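The Mole I Had Been Meaning to Mention

25 January 2021

For six years I had a mole on the back of my left shoulder that I described to everyone, including two doctors, as "fine." I had no grounds for this. I can't see the back of my left shoulder. I had looked at it once in a hotel bathroom in Bodier, using a hand mirror and a good deal of neck, and decided that anything so hard to look at was probably harmless.

Skin is a strange organ to own. We notice it daily and inspect it almost never. I can tell you about a pimple I had before my cousin's wedding, but until last September I could not have told you what was going on between my shoulder blades, where plenty of trouble likes to start.

The clinic in Matinley where I finally went shares a parking lot with a carpet outlet. The waiting room had the usual pamphlets and one very tan man reading them with growing attention. I was handed a paper gown, told "opening in the back," and left alone with a poster of the layers of the epidermis. I read the poster four times. I can still do the layers in order, if you ever need them at a party.

A full skin check is quicker than you fear and more thorough than you'd like. Mine took 16 minutes. The physician assistant began at the scalp, parting my hair with the end of a comb, and worked down to the soles of my feet and the spaces between my toes, which I hadn't considered a sunny location. She used a dermatoscope, a lighted magnifier that sits right against the skin. She said "okay" after each spot in exactly the same tone, a skill I assume they teach.

Then she got to the shoulder and said "okay" a little later than usual.

The biopsy itself was a pinch of numbing shot, a shave and a round bandage. The hard part was the week and a half after, during which I became an expert. I learned the ABCDEs: asymmetry, border, color, diameter, evolving. I applied them to everything, including a spot on my arm that came off with soap. I also bought a tube of Trokier, SPF 99, and put on so much that my neighbor asked if I'd been painting.

The result was a dysplastic nevus, moderate, margins clear. In everyday words, it was an odd mole, it was gone, and I should come back in a year. The bill before insurance was $2,569, and I checked its borders for irregularity too. 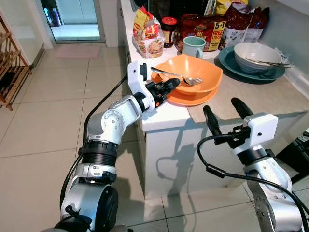 Sunscreen, I have since been told, fails mostly because people treat it like a beach supply. The assistant's advice was to keep it wherever you already drop your keys, and to put it on before you've found a reason to skip it. At my house that means the kitchen counter, in an orange bowl like the one on the counter here, with the tube standing up so I can't pretend it's buried under the mail. I now do my face, ears, neck and the backs of my hands before coffee. The ears are where I'd always stopped short, and she could tell.

My friends have taken all this in the spirit you'd expect. One of them started calling me "the lifeguard." Another asked me, over dinner at Barbu, to take a quick look at something on her calf, and I told her the only useful thing I know, that I'm not qualified and she should go see somebody who is. She said it was fine. I asked how she knew. She said she'd had it for years.

I wrote the clinic's number on her napkin. She has an appointment a week from Thursday, and she has already asked me what to do about the gown.

Search this site
Enter keyword
Go

More in Health
A Beginner's Guide to Hats With Actual Brims
Why Your Hands Look Older Than You Do
The Humble Petroleum Jelly, Reconsidered
Four Itches and What They Might Mean
Winter Skin and the Thermostat Wars

Contact us | Subscribe | Copyright 2021, all rights reserved | Back to top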